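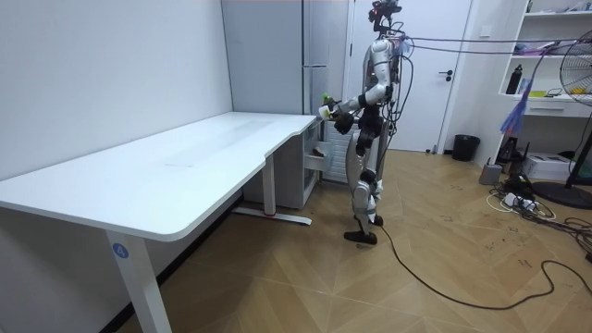

A long white table, with a tall grey refrigerator at the far end.

Keeping Food and Drink Cool: A Guide for Young Readers

Umholm Museum of the Home, Learning Department
Text by Marin Petek. Reviewed by Dagmar Michalík.

Search the collection Enter a word Go

Every home, school, and office needs a place for food and drink. Some foods must be kept cold. Others need only a dry place and a good wrapper. This guide explains how a refrigerator does its work, what a drawer is for, and how a bottle and a wrapper protect the things inside them. Words in CAPITAL LETTERS are explained in the list near the end.

What does a refrigerator do?

Many people say that a refrigerator "makes cold." Scientists describe it differently. Cold is what we feel when heat has gone somewhere else. A refrigerator takes heat from the inside and moves it to the outside.

It does this with a special liquid that travels through narrow pipes. Inside the cold space, the liquid turns into a gas and soaks up heat. A pump called a COMPRESSOR then squeezes the gas, and the gas becomes hot. It travels through more pipes on the outside of the refrigerator, gives its heat to the air in the room, and becomes a liquid again. Then the journey starts over.

You may have heard a refrigerator begin to hum and then go quiet. The hum usually comes from the compressor. It switches on when the inside becomes too warm and switches off when the inside is cold enough.

Before people had refrigerators, many families kept food in a cellar, a cold stream, or a wooden cabinet with a block of ice in it. The ice melted a little every day, and a new block had to be brought to the house. The museum's Softić Gallery has an ice cabinet of this kind. Visitors may open the upper door and see the metal tray where the ice was placed.

Why does food spoil?

Very small living things, called MICROBES, are found almost everywhere. They are in the air, on our hands, and on our food. Most do us no harm, but some of them spoil food or make people ill. Microbes grow quickly in warm places. In a cold place they grow slowly. They do not disappear, and this explains why milk will turn sour in the end, even in a very good refrigerator.

Heat works in another way. Water at sea level boils at 100 degrees Celsius, and most microbes cannot live in water that hot. Cooking kills many microbes. Cooling slows down the ones that remain.

What keeps a drink in its bottle?

A bottle has two important parts, the body and the cap. The body of a small drink bottle is often plastic, because plastic is light and does not shatter when it is dropped. The cap screws on. Around the neck of the bottle there is a raised line that winds like a tiny ramp. This line is called a THREAD. Inside the cap there is a matching thread. When you turn the cap, one thread slides along the other, and the cap is pulled down tightly against the rim.

The small bottle in the next picture is filled with a dark brown liquid that is likely tea. It has a bright green screw cap, and a strip of the same color runs down its shoulder. The shoulder of a bottle is the sloping part between the neck and the body. Fingers fit well around the body, and a firm hold there leaves the cap free to be turned.

Drinks are measured in liters and milliliters. There are 1,000 milliliters in one liter. In the United States, drinks are also measured in fluid ounces, and many labels give both. Look for the two numbers the next time you are handed a bottle.

Do all snacks need to be cold?

A snack bar is a dry food. Microbes need water to grow, and there is very little water in a dry bar. A bar can usually be kept in a cupboard, in a school bag, or in a drawer. It still needs its wrapper. The wrapper keeps out air, damp, dust, and insects. Once a wrapper has been torn open, the bar slowly becomes hard or sticky, depending on the air around it.

People do sometimes put bars in a cool place, especially those with a chocolate coating, as chocolate softens on a warm day. The bar below has a brown package with a white and tan pattern and is lying at an angle in a pull-out drawer.

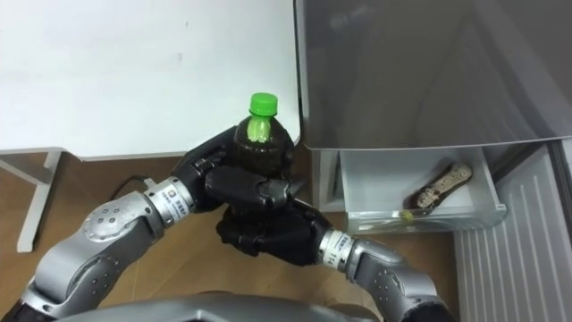
How does a drawer work?

A drawer is a box without a lid that slides in and out of a larger piece of furniture. Many drawers move on strips called RUNNERS, one on each side. Simple runners are smooth grooves. Others have small wheels or steel balls that roll as the drawer moves.

Drawers are useful for three reasons. First, you can see what is inside from above, and you do not have to reach behind one thing to find another. Second, a drawer keeps small objects together. Third, drawers in a refrigerator help to hold cool air. Cold air is heavier than warm air and sinks. When the door of a refrigerator is opened, some of the cold air flows out near the bottom. A drawer has sides, so part of the cold air stays in it, much as water stays in a bowl.

Some refrigerator drawers are clear, or TRANSLUCENT, so that a person can find out what is inside before opening them.

Please remember these rules when you use any drawer.

1. Pull with a steady hand. A sudden tug may bring the whole drawer out.
2. Look for other people's fingers before you close it.
3. Do not lean on an open drawer or step on it.
4. Close it when you have finished. An open drawer at knee height is easy to walk into.

Where does the heat in a room come from?

Sunlight, lamps, cooking, and people all warm a room. In winter much of the heat may come from a RADIATOR. Hot water or steam passes through the radiator and warms the metal. The metal then warms the air. Many radiators have thin upright parts called fins. The fins give the radiator more surface, and more surface touches more air.

A refrigerator must work harder in a warm place, since it has to push its heat into air that is already hot. For this reason it is better to leave some space between a refrigerator and a radiator, an oven, or a sunny window. Space behind and beside the refrigerator also lets its own heat drift away.

In the last picture there is a white radiator with vertical fins against the back wall of the room. Look also for the open drawer beneath the desk, and for the tall wardrobe with the silver handle.
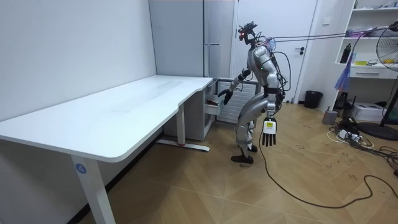
Something to try at home

Ask an adult before you begin. You will need two cups that are the same size, cold water, a small plate, and a clock.

1. Fill both cups with cold water to the same height.
2. Cover one cup with the plate.
3. Stand both cups on a table in a warm room.
4. After one hour, dip a clean finger into each cup. Is one warmer than the other?
5. Write down what you found, and repeat the test with a towel wrapped around one of the cups.

Your answer may differ from a friend's answer. Rooms and cups are not all alike, and scientists expect to repeat a test several times.

Words to know

COMPRESSOR: a pump that squeezes a gas.
MICROBE: a living thing too small to see without a microscope.
RADIATOR: a heater that warms the air in a room.
RUNNER: a strip on which a drawer slides.
THREAD: the winding raised line on a bottle neck or a screw.
TRANSLUCENT: letting light through, but not perfectly clear.

Visiting the museum

The household collection at Umholm contains 761 objects. School groups are received in the Kamer Room, and families may join the Saturday workshop. Children must be accompanied by an adult.

Contact the Learning Department | © Umholm Museum of the Home | Back to top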